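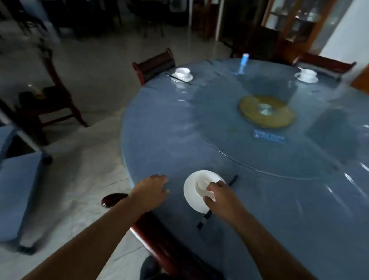

Cup and saucer on a round table with a glass turntable.

Mavromatis Brow Lamination Kit: review

I have had my brows laminated in a salon twice, both times in Cesturby, and paid 40 pounds a go. The Mavromatis home kit costs less than one appointment and is meant to do several treatments, so I bought one in October and have now used it on myself and on my sister.

In the box you get lifting cream, setting cream, a bottle of nourishing oil, a glue that works like a thick gel, a handful of spoolies and a folded sheet of instructions. The creams come in pump bottles, which I prefer to sachets. Once a sachet is open it dries out and you end up throwing half away.

The patch test comes first. I did mine behind the ear and left it for two days. My skin was fine. My sister's went slightly pink but calmed down within the hour, and she had no trouble with the treatment itself.

You clean the brows, brush them up with the glue, and put the first cream on the lower two thirds of the hair. The sheet gives a range of timings for fine, medium and coarse hair. Mine are coarse and I used the middle timing, then wished I had gone a minute longer, as the tails dropped back by the next morning. The second cream goes on for the same length of time. Then you wipe everything off and finish with the oil.

The smell is strong, much like a hair perm. Open a window.

Results on me lasted just over five weeks at the front of the brow and less than that at the ends. The salon version held for seven. My sister has fine, fair hair and hers looked better than mine, though she tinted them as well. There is no tint in this kit. We used a Dratora one in light brown the same evening, after the second cream, and it took quickly, so watch the clock if you do the same.

The glue is the weak point. It stays tacky and pulls when you wipe it off, and I lost a few hairs on the left side. Warm water on a cotton pad helped. The spoolies are also too stiff, and I went back to my own.

I would buy it again for the price. If your brows are sparse or you have reactive skin, I would stay with a salon.

Tyra Nygård
Mon 29 January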